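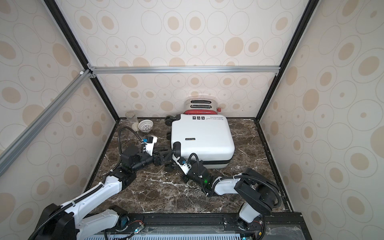 Suitcase month at Randis

Hi again! August has been all about luggage over here, so this gallery page is a short one. If you're new, we record two-arm examples for a learning system we call Odera. Adhiambo Wanyama and I take turns driving the arms by hand, and every try gets saved as one episode, good or bad. Later the whole pile goes to Tatu Gachanja, who trains on it and then tells us what we should have done differently (he's nice about it, mostly).

The white hard-shell is my favorite thing we've worked with so far. It says "Type are cool" on the lid and I've grown very fond of that. Both grippers are down at the same corner, by the wheels, and that's the spot where I always slow way down – two sets of fingers that close together makes me hold my breath every single time!

The toaster, the jar and the strainer basket stay in with it on purpose. Our first batch had nothing but the one object on the floor, and the model got totally lost as soon as we added clutter. Same goes for the brown marble floor and the circle wallpaper. We swap those out between sessions, and Adhiambo picks the patterns. I lobbied for stripes and lost.

Where we are right now: 131 episodes kept, and the goal is 400 before we move on to the next bag. I throw out anything where I bumped one arm into the other, plus the ones where I just sat there thinking for 30 seconds.

More pictures go up on Friday, once I've sorted through the Havdale set.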